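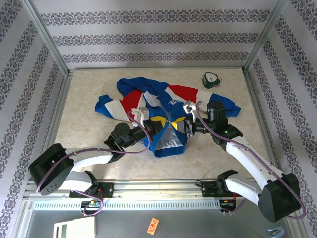 How to run a folding cell trial without fooling yourself

If you work in a laundry or a garment returns room, sooner or later somebody will want to put a pair of robot arms next to your folding tables. I have been through it once at Skemport, where we clean and repack team wear, and I came out less impressed than the people who sold it and less gloomy than some of the people who fold. What follows is how I would set up a trial if I had to do it again. It assumes the machine is already on order and that you have some say in how it gets tested.

Step 1. Write down what the job is before anything arrives

Do this in April if the cell is coming in June. Stand with the folders for a full shift and list what they do. At our place "folding" included turning sleeves right side out, spotting stains, checking the size tag, picking out odd items and telling the dryer crew when a load came out damp. The quote we had from Pellegrini covered folding. It did not cover any of the rest, and the rest was where most of the skill was.

Keep the list to one page. Have the folders read it and correct it. Ours came back with twice as much on it.

Step 2. Pick the garments yourself

Do not let the supplier choose. A flat cotton T-shirt laid out square is a kind thing to hand a robot. A shiny sports top in a twisted heap is what comes off the belt, and it slides, bunches and hides its own edges. Pull your test pieces from the bin with your eyes shut if you have to.

We used a set of 64 pieces and put the same set through every round. Mix them up between rounds and drop each one in a heap. If anyone smooths a garment before the arms start, mark it as a human touch.

Step 3. Decide what counts as a fold

Brijesh Lodhi, who leads our folding tables, made a simple board showing the finished size and which side faces up. A piece passes if it fits the board, the logo is where the customer wants it and it can be picked up without falling open. Agree on this with the supplier in writing. Otherwise you will spend the trial arguing over whether a lump is a rectangle.

Step 4. Log every touch

Put a sheet next to the cell with four columns: piece, time, pass or fail, hands in. The last column matters most. It means any time a person stopped the arms, freed a sleeve, moved the garment back to the middle or restarted the program. We put 1013 garments through over the whole trial, and the first report we were shown said 912 of them were "completed." Going by our own sheet, 55 of the first 64 had needed a person at some point. They were still completed, in the sense that they ended up folded.

I don't think anyone was lying. The software counted cycles that reached the end, and a cycle that got help reached the end too. But that number would have gone straight into a staffing plan if we hadn't kept the sheet.

Step 5. Time the person as well as the machine

Someone has to load, watch, clear and restart. Write down who that is and what they would have been doing otherwise. Mohit Khurana took the job for us, and his notes are the most useful thing we got out of it. He found that watching was more tiring than folding - you can't chat, you can't get into a rhythm, and you are always waiting for it to go wrong.

If the plan is for one person to mind several cells, test it that way. Minding one cell tells you very little about minding four.

Step 6. Ask the pay question early

Is minding the cell a folder's job, a technician's job or something new? Pasine, the agency that supplies our seasonal staff, assumed it was the same grade as folding. The folders did not. Settle this before the trial, and put in writing that nobody's hours change on the basis of trial results alone. People will not report faults freely if they think each one is a vote on their own job, in either direction.

Step 7. Hold the review with the sheet on the table

Ours was on 16th June. Bring the touch log, the fold board and a few of the failed pieces. Let the folders speak first. Then ask the supplier three things: which failures will a software update fix, by when, and what happens to the price if it doesn't.

What we did in the end

We kept one cell, on the Brosuvport contract, where the order is mostly one style of top and the deadlines are loose. It runs beside the tables and Mohit looks after it for half of each shift, at the higher grade. No one has lost hours so far. I would not promise that for next year, and I would be wary of any manager who does.

The touch sheet is still in use. If yours gets dropped after the trial, ask who decided that and what they are using instead.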